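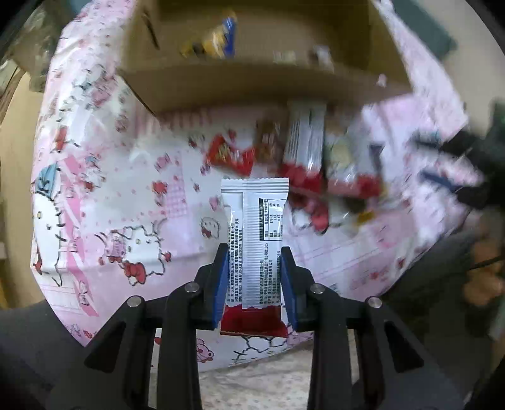

Nostard Shadow Projection Kit

Every brand manager eventually wants to be seen from a long way off. The usual route is to rent a billboard and share it with a personal injury firm. The Nostard kit is for people who would like to put a forty-foot silhouette of a sedan on the side of a parking garage and have strangers stop walking.

The kit is one lamp, one folding stage and a set of clamps. You arrange small objects on the stage, the lamp throws their shadow at the wall, and the wall does the rest. Model cars work well. So do bottle caps, toy furniture and last year's promotional keychains, which you have 438 of in a closet.

What you get

Lamp head with a single hard-edged source
Folding stage, 2 sections, matte gray
43 clamps (you will lose a few, so go easy)
Cable, 5 yards
Carry case that one person can lift if that person is in a good mood

Setup

Start after sunset. We get calls in May from customers whose shadow will not show up at four in the afternoon, and we have no product that helps with that. Put the lamp down first, mark the spot with tape, then build the stage in front of it. Moving the lamp an inch moves your logo into the neighbor's window.

Get permission for the wall. Plallamgate dealers have been very creative about what counts as permission, and we now ask for it in writing before a rental goes out.

Rent or buy

The Cleststead warehouse ships both. Rentals go out for five nights, and the clock starts when the case leaves us. Buyers get a spare lamp. Renters get a phone number.

The Chareonsuk stand is sold separately. It raises the lamp above head height, so passersby stop adding rabbits to your campaign. Some clients have asked us to leave it out, and their pictures got shared more.

Related items

Chareonsuk Lamp Stand
Nostard Spare Clamps, bag
Wall Permission Form (free download)
Weather Cover for Folding Stage

Comments

garagelot_guy: Used it for a truck launch. Looked great until the street light came on. Call the city first.

mpls_events: does the case have wheels

tinfoilhatch: No wheels. Ask my back.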